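Notebook: artificial flowers, pale blue bunch
Monday, July 6, 2020

Started sorting the flower stock this morning, beginning with the light blue ones.

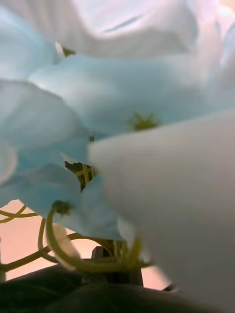

The petals are a very pale sky blue, close to white in places, and one bloom has a small spiky green center. Under good light the blue washes out quite a bit. Nayeli wants them for the Jirby window and I think they will need something darker behind them. The green foliage deeper in the bunch helps, but you only see it through the gaps.

Stems: thin, and they curl into each other. Pulling one flower out by the head drags its neighbors along. Go in from the bottom, hold the stem, and work the head free last. Did it this way with 9 bunches before lunch and lost two heads, both glued back on.

Dust: soft brush first, then the hair dryer on cool. Tried a damp cloth on one petal and it left a mark along the fold. Don't use the cloth on the blues until Nuwan has tested it on a spare.

Stock: the February list says 1094 stems across all colors. My count so far is almost 1000, with the top shelf still to do. Eduard took a box to Trestitz in the spring and I don't think it was ever written down. Ask him.

Storage: stand them up in the tall boxes, heads loose, lid off. The ones that were laid flat have creased petals. Steam brought most of the shape back on the Valderrama ones, so worth trying again.

To do: dark backing samples, more floral tape, label the tall boxes.

U. Koskela

Recent entries
Steaming creased petals, first try
Glue for flower heads
Shelf plan, back wall
Starkholm order, what arrived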